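Flultidine: an arm that sorts cards
Speaker notes, Flakevstead makers' evening, Thursday

Opening

Say hello, check the microphone, put the title slide up and leave it up while people sit down.

Flultidine is a sorting arm. It picks flat things off a table and stands them in a divided organizer. We put it together at the shared workshop in Wosham, in the evenings, and it took most of a winter. I wrote the motion code and did a share of the wiring. The talk covers the floor, the fingers, and handing things over. The software gets a short mention at the end, and the repository link is on the last slide.

Ask who has built an arm before. If most hands go up, skip the part on joint limits.

The floor

Start with power. The outlets at our end of the room are set into the carpet, so every lead starts at floor level and has to get up to the table. A loop of white cable on the carpet is easy to snag with a low arm. The first version of the code didn't know the floor was there at all. I added a height limit, then raised it after the fingers came down too close to an outlet box.

Say the rule: anything plugged in near the base goes into the keep-out map before the motors are switched on.

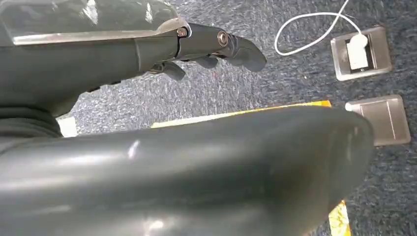 Bags and cards

Cards are the easy case. They are stiff and the edges are straight. A card stands up in its cell if you let go of it at the right height. Too high and it leans, too low and it catches the divider.

Clear bags are harder. The depth camera reads straight through the plastic in places and gets a bounce off it in others, so the grasp point jumps around. What helped was closing slowly and stopping on motor current. We gave up on trusting the camera for the last stretch. The approach is now always from over the organizer, back row first, so the wrist stays clear of cards already standing in the front.
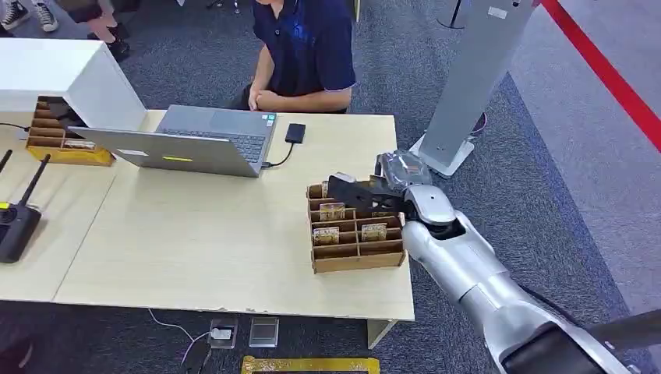
The current threshold took 9 tries to set. It is one number in the config file, and it has to be set again whenever the finger pads are changed. Write the old value down first. I lost a whole evening to that.

Somebody will ask about suction cups. We tried one. It was fine on cards and hopeless on bags, and the pump was loud enough to annoy the people at the lathe.

Fingers

Slow down here. The Ekström bracket drawing goes up on the left screen if there are two screens. If there is one, skip the drawing.

The pads are rounded. Square ones gave more contact but dug into the card edges. Under the pads are the linkages, and those are open, so they pick up fluff and need a brush now and then. Glossy cards throw reflections when the fingers get close, and the edge detector can take a highlight for the edge of a card. Turning the exposure down fixed most of it. 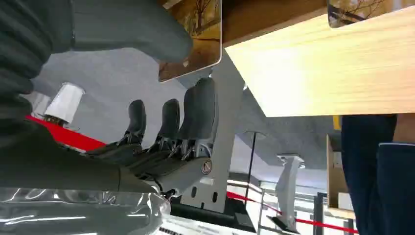
Reading time: 2 min

Handing over

Passing an object between a person and the arm was added late. The person takes hold first. The arm feels the change in load, waits, and then opens. In the other direction it waits for the object to stop moving before it closes.

We set the wait at half a second, and new people found that too short. They let go early or pulled. It is a full second now and everyone complains that it's slow, which I can live with.

Rules at the table: sit down, keep your sleeves short or rolled, and keep the laptop within reach so you can hit stop. Reach in from the far side of the object and keep your fingers out from between the jaws.
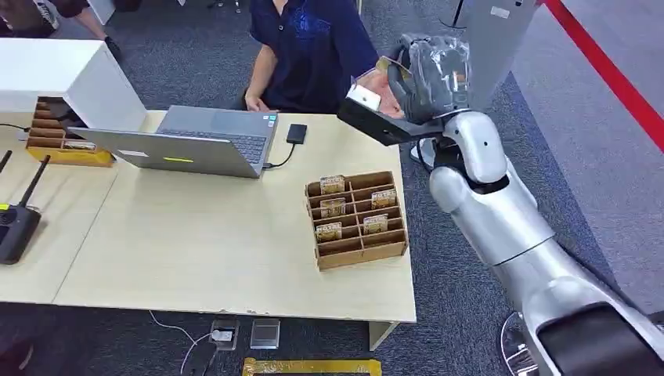
184 words

Software and what's left

The control loop runs on the laptop. Logs go to a drive, one folder per session, named by hand. That naming is a mess and I would do it differently.

Still to do:
The elbow hums when it holds a pose for long.
Calibration drifts if the table gets bumped, and in a shared room the table gets bumped.
The stop command should be a real button. We have the button. It needs a box.
Cells at the back of the organizer are slower than they should be, with too many waypoints.

If there are 5 minutes left, play the long clip without sound and talk over it. If not, go straight to questions.

Likely questions: cost (see the sheet by the door), can it do coins (no), can people come and try it (yes, at Wosham, on open evenings, ask at the front bench first).

Last slide: link, workshop address, thanks to Flakevstead for the room. Leave it up. Put the spare cards back in the tin before packing the projector.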